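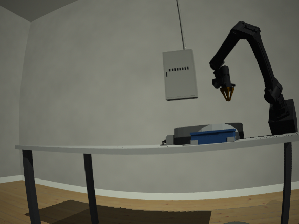 **Ticket 196 – Residual payments missing for streaming reruns**

**Opened by:** Rasa Mockus, payroll, Lytvynenko
**Assigned to:** Radymyr Nazarenko
**Status:** Waiting on requester

**Problem**
Six cast members on the drama series *Flolumlow* got no residuals in the July run. The guest cast on the same episodes were paid. Rasa checked the contracts and the streaming window is covered for everyone.

**09:40 – Radymyr**
Pulled the July export from Isness. All 6 names are in it, with the right episodes, but the amount column is blank. No error in the import log.

**10:15 – Radymyr**
Ran the export again for one performer only. Same result. Changed her role type from "series regular" to "guest" on the test copy and the amount filled in. Changed it back.

**11:05 – Chie Kubo**
The rate table for series regulars was replaced after the season two deals. The new one starts at season two. These reruns are season one, so the lookup finds no row and leaves a blank. The old table is still in the archive.

**13:30 – Radymyr**
Restored the season one rows on test. Five of the names now match Rasa's sheet. Solomiia Nechyporuk is off by $60. Her contract has an amendment that Vutau (her agency) sent over as a scan, and it was never keyed in.

**14:10 – Rasa**
Found the amendment. Keying it now. Can the fix go live before the next check run?

**14:25 – Radymyr**
Yes, once Hryhorii Zakharchenko signs off on the table change. Please rerun the July batch yourself after that – only the six, not the full cast list of roughly 200, or the guests will be paid twice.

**Still open**
- Sign-off from Hryhorii
- Warning on import when the amount is blank (Chie to open a separate ticket)
- Rasa to confirm the Nechyporuk figure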